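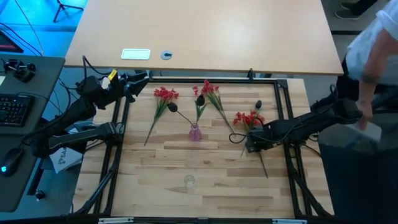
July, notebook 3, Grurkham baseball equipment
Entry started 9:40 a.m.
Subject: pitching machine, two-wheel (Sundqvist), speed and location drift

Carried over from last entry: Ea Hafstein reports that the varsity machine throws high and to the arm side late in a batting practice session. Dial not touched between rounds. Coaches have been correcting by dropping the head a notch, and then the first round the next day goes into the dirt. Percy Ñahui wants it back before summer league resumes.

Possible causes, in the order I intend to check them:
a) top wheel losing speed relative to bottom wheel as the motor warms
b) wheel gap opening (adjuster bolt backing out)
c) leg or head clamp creeping
d) ball lot, mixed seam height
e) supply voltage at the field, long extension cord

Doaa already ruled out (c) with a paint mark across the head clamp. Mark still lined up after two full sessions.

Wheel speed

Reflective tape on both wheels, Zivix optical tach on a clamp. Both dials set to give a nominal 2000 rpm. Read cold, then again after 15 minutes of running with no balls fed.

Cold: top and bottom agree within what the tach can resolve.
Warm, no load: both slightly low, still matched.
Warm, feeding: bottom wheel recovers between balls. Top wheel doesn't get all the way back before the next ball if the feeder keeps a normal batting practice pace. If the feeder waits a slow count, it does.

A slower top wheel gives less drop and more carry, so the ball arrives high. Agrees with the complaint. Doesn't explain the arm-side part.

Swapped the two motor controllers, left the motors where they were. Slow recovery stayed with the top wheel. So it's motor, brushes or wheel bearing, and the controllers are fine. Swapped them back and relabeled the leads, as the old tape labels had come off.

Pulled the top motor. One brush worn to the line and glazed, the other usable. Commutator dark but not grooved. Cleaned with the stick, blew it out, fitted a new pair from the spares drawer. That was the last pair. Order more (see list).

Repeated the feeding test with new brushes. Recovery improved but I don't trust it until they bed in. Leave running unloaded over lunch.

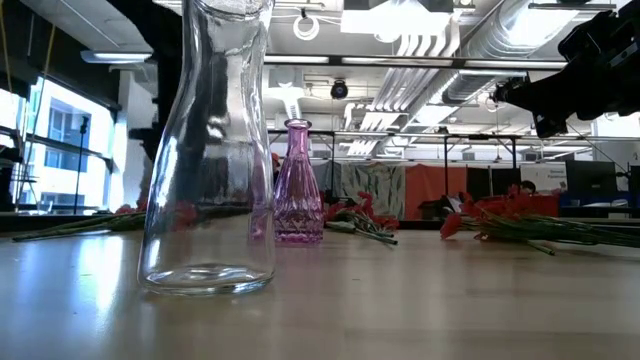

Wheel gap

Measured gap with the stepped plug at three points of rotation on each wheel. Not uniform. Top wheel is out of round by enough to feel on the plug. Bottom wheel is good. The high spot on the top wheel lines up with an old flat where the machine was probably stored with a ball jammed in it. Rubber has since been worn unevenly on either side of the flat.

Adjuster bolt was snug. No thread compound on it. Added medium and re-torqued.

Baldur says the junior varsity machine had the same thing and he dressed the wheel with a sanding block held against a fixed rest. I'd prefer to replace the wheel, but the price is what it is and the season is short. Dressed it per his method. Light passes, guard on, tach running to make sure the motor wasn't being dragged down. Stopped when the plug gave the same feel all the way around. Gap reset to the figure on the machine's plate.

Note for whoever does this next: the wheel gets warm and the rubber grabs the paper. Short contact, let it cool, go again. Wear the mask.

Wheel tire pressure does not apply on this model. Mentioned here only because the last two people to use this notebook went looking for a valve.

Ball lot

Hafþór Vigfúsdóttir brought over the bucket that goes with the machine. 47 balls. Sorted by hand and then with the seam gauge. 17 have raised seams, the rest are flat or close to it. Two different makes in there, the raised ones all stamped Flukitz. Someone has topped up the bucket with game balls that were pulled for scuffs.

Leather balls with mixed seams will scatter out of any wheel machine. If a raised seam meets one wheel and leather meets the other, the grip differs side to side and the ball leaves off axis. The head on this machine sits canted a few degrees to give some tail, so an off-axis release shows up partly as left-right. That may be all of the arm-side complaint.

Test: net with the taped grid, same dial settings, same feeder (Doaa), same orientation of the ball in the chute as far as she could manage by hand. Flat-seam balls first, then raised, then mixed.

Flat: tight group, slightly low of the aim point.
Raised: wider group, biased high and arm side.
Mixed: as wide as the raised group, center shifted toward the arm side, a couple off the grid altogether and into the side net.
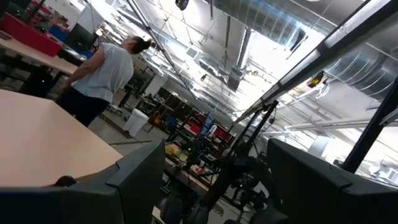 The flat group sitting low is consistent with the dressed wheel now gripping better than it did, so the head angle the coaches have been using will be wrong for the first session back. Reset the head to the center mark and wrote the dial numbers on the inside of the cover in paint pen.

Did not test dimpled machine balls. There's a partial bag of them in the cage, but Percy says hitters don't like them and they'd end up back on leather within the week. Fair enough. Keep the flat-seam set with this machine and move the Flukitz balls to infield practice, where it makes no difference.

Supply voltage

Not done. Needs to be measured at the cage with the long cord and the scoreboard on. The top motor would be the first to show a sag if its brushes were already marginal, so this may have contributed. The meter is charging. Ea has the key to the cage and is there until 4:30 p.m.

2:15 p.m.
Reran the wheel speed test after bedding the brushes. Top and bottom now recover together at normal feed pace. Flat-seam group repeated, center unchanged, spread the same or a little better. I call the drift fixed on the bench. Not closed until it has done a full session outdoors in the heat.

To order
Brushes, two sets, one for each machine
Top wheel, quote only
Reflective tape
Paint pen, white (this one is nearly dry)

Open
Voltage at the cage, me
Session check with flat-seam balls, Doaa to log group center at start and end
Junior varsity machine, check brushes before it goes back out, Baldur
Ask Ea whether the extension cord can be replaced with a heavier one or the machine moved to the near outlet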